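3 min read

3.2 Closures and pull tabs

Most of the wear we recorded on zippered leather cases was at the closure. Of the 200 cases in the Plidstead survey, 35 had damage to the pull tab or the leather beside it, while the main panels were sound. Black cases were examined on a white surface under a side light, which made fine teeth and raised stitching easier to check. 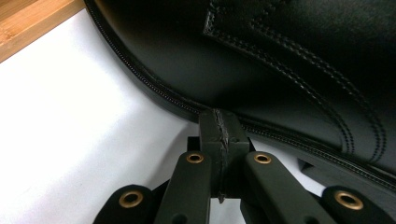

Figure 4. Black leather case with zipper along the rounded edge and double rows of stitching on the face.

Tabs were graded at the free end, where fraying starts, and again at the stitched edges. Hennessy graded all tabs a second time in July. Curved zippers were opened and closed once before grading.

Comments

Réjean Arsenault: Did you grade cloth tabs the same way?

Yasmine Hamdy: Useful section. My own case went at the tab first.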